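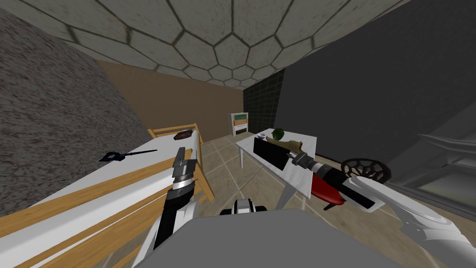
Call for Participants: Operator Study on Randomized Rooms in Simulation

Rastska is looking for 20 paid participants for a study of remote operation in simulated homes. The study is part of the Itura project, which measures how well a manipulation policy trained only on rendered rooms carries over to rooms it was not trained on.

Background

In the first round, operators drove a two-armed robot through 200 generated rooms. Surface textures were assigned without regard to what a real room would use, so a ceiling may carry a floor pattern. Furniture position and object placement were varied separately. Policies trained on the full set were then compared with policies trained on 80 rooms with the same total number of recorded attempts. The larger set gave fewer failed grasps in held-out rooms. It did not reduce placement errors, and we do not yet know why.
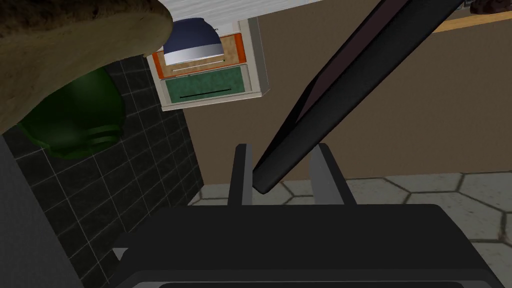 Itura Working Papers, Vol. 3, No. 2, p. 14

The working paper lists two possible causes. One is the wrist view: with the gripper close to a surface, most of the view may be a single repeated texture, which gives little information about distance. The other is operator habit. First-round operators were all project staff, and their approach paths were very similar. The second round is meant to separate these two causes, and for that we need people who have not worked with our system before.

What participants do

You will control both arms through the Vodis desktop interface, using two hand controllers and three views: one from the head and one from each wrist. Each session consists of short pick-and-place tasks with household objects. In half of the sessions the wrist views are switched off. The target for the round is 1,000 recorded attempts across all participants - failed attempts are kept and count toward the total.
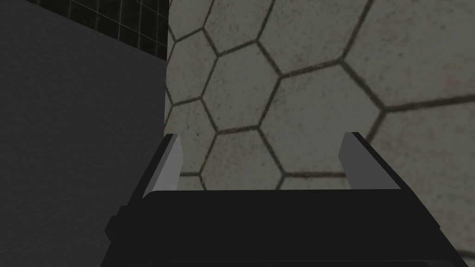

Shi, who took part in the first round, wrote in the exit survey that the wrist views were hard to use at first and that the practice block should be longer. It has been doubled for this round.

Requirements

Age 18 or over
Normal or corrected vision
Use of both hands
No previous use of the Vodis interface
Able to attend three sessions on separate days

Experience with games or 3D software is fine but must be reported on the intake form.

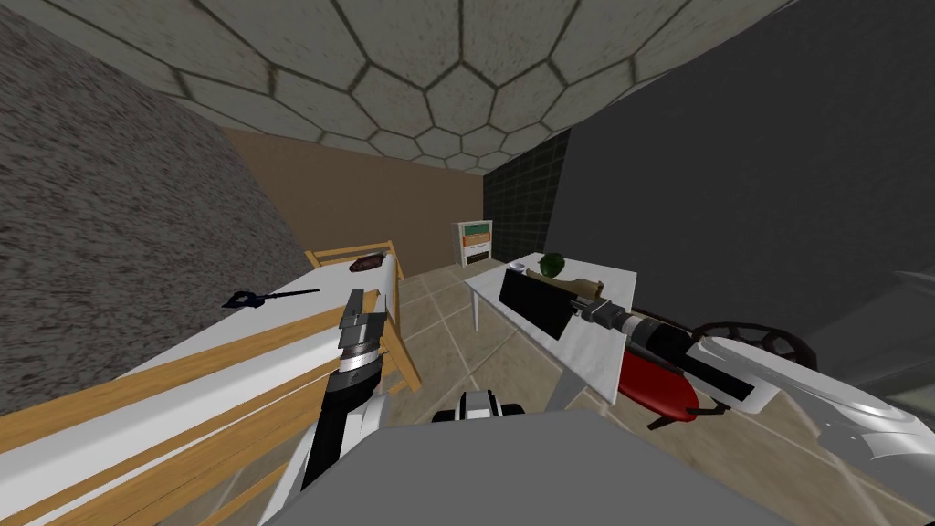

Payment and How to Apply

Participants are paid per completed session, with an additional payment after the third. Travel costs are not covered. Recordings include controller motion and simulator state - no audio or video of the participant is stored.

Send the intake form to the Itura study desk at Rastska by 7 April 2018. Applicants will be told by email whether they have been assigned a place.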